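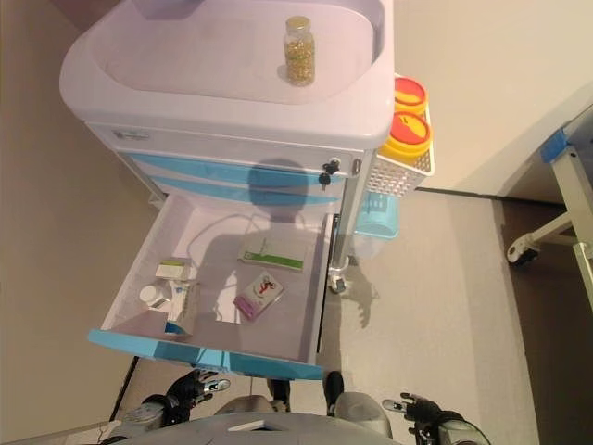
# Open day at Dollis, quick notes before I forget

Back from the Dollis open day, feet killing me, typing this with a cup of tea going cold. Went mostly for the med cart demo in the Pollock room. Got in at the second go, the first was full.

So the cart. Ordinary ward type, white and pale blue, key in the top drawer, yellow tubs with red lids in the basket on the side. Bottom drawer out, boxes and a pill bottle lying any old how. I liked that. Half the demos I've been to have everything lined up like a shop shelf and you learn nothing.

Two black hands, lots of skinny fingers. You stand behind a rope and there's a screen with the view from up top, looking down past its own arms. Weird at first. After 3 minutes I was leaning to see round things on the screen, which doesnt work.

The job was tidying. Boxes into the drawer, jar of yellowy-green capsules into the tray, shut the drawer. Slow!! One run took 35 minutes with stops, and we only got to watch the last bit of it. The woman beside me gave up and went for a sausage roll. Fair enough.

Questions I got in:
- can it read the labels? Sometimes. Small print no.
- does it do locks? Not yet, a person turns the key
- how many practice runs? 70 on this cart, more on an older one

Buver had a table in the hall, grippers mostly, nice people, no prices. Hevurent talk was about 50 people in a room with no air, I lasted to the slides on battery life and then left. Might watch it later if they post it.

Would I want one on my mum's ward? Dunno. For restocking at night, maybe. I'd want to see it with someone bumping the cart and a phone ringing.

Parking was free, by the way, round the back past the bike racks. Took me ages to find teh entrance. They're doing another one in May and I've put my name down.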